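# 第6回 手で教える:グリッパーを使った実演の集め方

担当:Mogens Bjarnason

前回は遠隔操作の話で時間切れになってしまったので、今日はその続きから!遠隔操作だと、布を相手にしたとたんに動きがぎこちなくなるんですよね。私も昔Brundowの課題で一週間つぶしました。そこで今回は、人がグリッパーを手に持って、そのまま作業してみせるやり方を見ていきます。

題材はベッドの上の布ものです。柔らかくて形が決まらないので、教える側の腕がもろに出ます(私はいまだに苦手です)。
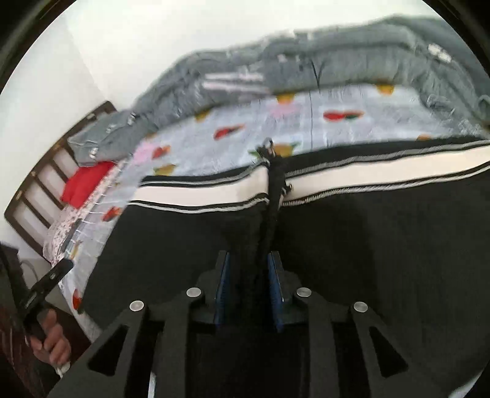
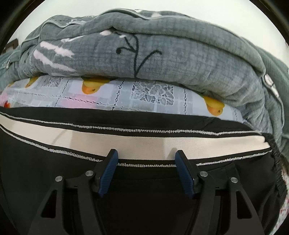
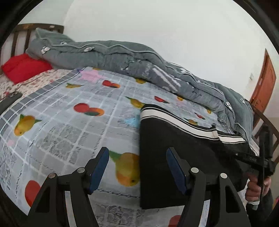
図1〜3:手持ちグリッパーの視点から見たベッド上の作業。図1はストラップを挟んだところ、図2と図3は指が開いた状態。

注目してほしいのは指先です。図2のようにゴムの帯の近くへ寄せるとき、どの角度から入るかで、そのあとのつかみやすさがかなり変わります。迷ったら一度止めて、やり直して構いません。ためらった動きまで学習データに入ると、あとで本当に困るので……。

課題(Gornumo班・Masson班共通)

- 1人6回ずつ実演を記録する
- 失敗した回も消さずに、印をつけて残す
- 2回分を選んで、指を閉じるタイミングを比べる

配布資料の69ページも読んできてください。グラフの見方は次回やります。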